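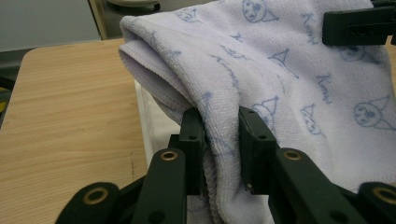 My printed towels came out of the first wash stiffer than they went in, a customer wrote to us in November, and I used the softener I always use. Did I get a bad batch?

Probably not. Fabric softener leaves a coating on the loops, and on a light towel you feel that coating sooner than you would on a heavy bath sheet. Wash the towel again on warm with half your usual detergent and no softener. Shake it hard before you dry it. Most towels come back after one or two washes done that way.

Printed Towels: Common Questions
Allodetti Home Linens

Do I need to wash a new towel before I use it?

Yes. New towels carry a finish from the mill that keeps them from soaking up water properly. Wash once on warm by itself or with other light-colored towels. If it still pushes water around after that, wash it a second time.

What temperature should I use?

Warm for everyday washing. Hot is fine once in a while if a towel has picked up a smell, but hot every week will wear out the hem thread before it wears out the towel. Cold is fine for the print but doesn't do much for body oil or sunscreen.

Will the blue print fade?

It will get a little lighter over time. Our Hnatiuk towels are washed over 200 times before we approve a print, and at the end the lines are still easy to read but softer in color. Two things speed up fading – chlorine bleach and long hours in direct sun. If you line dry outside, hang the towel with the brighter side in.

Can I use any bleach at all?

No chlorine bleach on printed towels. Oxygen bleach is all right on the white and pale ones. Dissolve the powder in warm water first and don't pour it straight onto the fabric. Soak for an hour, then wash as usual.

How do I fold a printed towel so it looks neat on the shelf?

Lay it flat with the side you want to show facing down. Bring the long edges in so they meet in the middle, then fold in half lengthwise. Fold that strip in thirds. The hems end up on the inside and the shelf side is a plain rounded fold.
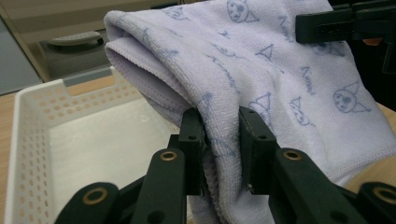 Thirds never work for me, one reader replied when we first put up those steps. My shelf is too shallow and the stack hangs over the front. I roll mine and stand them in a basket.

Rolling is fine, and it's easier on a small shelf. Fold the towel in half lengthwise first, start from one short end and keep the roll firm. If you'd like to stay with folding, fold the strip in quarters. You get a thicker, shorter stack.

Which way is up on a print with faces and lettering all over?

There isn't one. An all-over print is set at different angles so that it looks the same however you hang it. Please don't worry about hanging it upside down.

My towel isn't cut exactly at the edge of the pattern. Is that a defect?

No. The cloth is printed in one long piece and then cut and hemmed, so a character or a word may run into the hem. We replace towels with crooked hems, missing stitches or smeared ink. We don't replace them for where the pattern falls.

What is the difference between terry and microfiber?

Terry is a weave with loops standing up from the cloth. Microfiber is a type of fiber, very fine and usually polyester. You can make a looped towel out of either one, so people often can't tell them apart by looking. Check the sewn-in label. It matters mostly for the dryer: cotton terry can take medium heat, microfiber should go on low or no heat.

Can I wash microfiber and cotton together?

Better not. Microfiber grabs lint from cotton and holds on to it. If it has already happened, run the towel through a low dryer cycle by itself for ten minutes, then go over it with a lint roller.

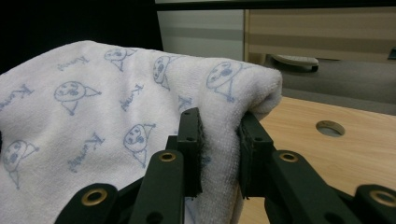 Ours has one pulled loop near the hem, a parent wrote, and my daughter keeps tugging on it. Can I cut it or will the whole thing come apart?

Cut it. Use small sharp scissors and trim the loop level with the ones next to it. The loops in a woven towel are held by the ground weave, so trimming one won't start a run. Don't pull it, as that takes the loops beside it too. Keep towels away from zippers and hook-and-loop fasteners in the wash, because those are what catch.

The hem has started to curl. What can I do?

Curling comes from the hem tape and the towel shrinking by different amounts. Pull the hem straight by hand while the towel is damp, then dry it flat or over a wide bar. A warm iron on the hem only will help. Keep the iron off the print – some inks turn shiny under it.

Where do I find the care label?

It's sewn into the hem on one short side, near the corner. If you've cut it off, find your style number on the receipt and look it up in the table on our Plodex ordering page. The Hnatiuk hand towel is style 217 and the bath size is style 1585.

How often should I wash a hand towel?

Every 2 days in a bathroom that the whole family uses. In a guest bathroom, change it after the guests leave. A kitchen towel should be changed daily. Whatever the room, let it dry fully between uses. Spread it over a bar, since a towel on a hook dries slowly where it bunches up.

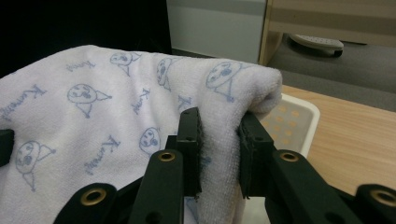

If a hook is all you have, sew a loop of cotton tape to the middle of one long side. It hangs wider that way and the folds stay looser. Turn it around once a day so the inner part gets some air.

Can I return a towel I have washed?

Only for a fault. Unwashed towels can come back with the paper band on. Bring them to the Gasodus store or use the return form on the Plodex page. Returns that reach the store by Thursday are handled the same week.

Do you sell the prints as fabric by the yard?

Not at this time.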